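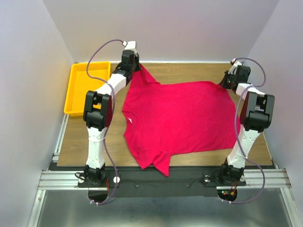
*Red tee on the wood table, shoulders pulled straight, hem still bunchy.*

2021-04-11 — laundry folding notes, Jostby pile

Picked the red one to start because it shows up so well on the wood! The top edge goes straight easily enough, but the bottom always wants to bunch (same grumble as last October). I'm going to smooth the hem before the first fold and see if the stack comes out squarer. Nearly 30 shirts left in the Seyoum bin, so plenty to practice on — 2 piles, plain and printed. Yellow tray can stay on the left for now.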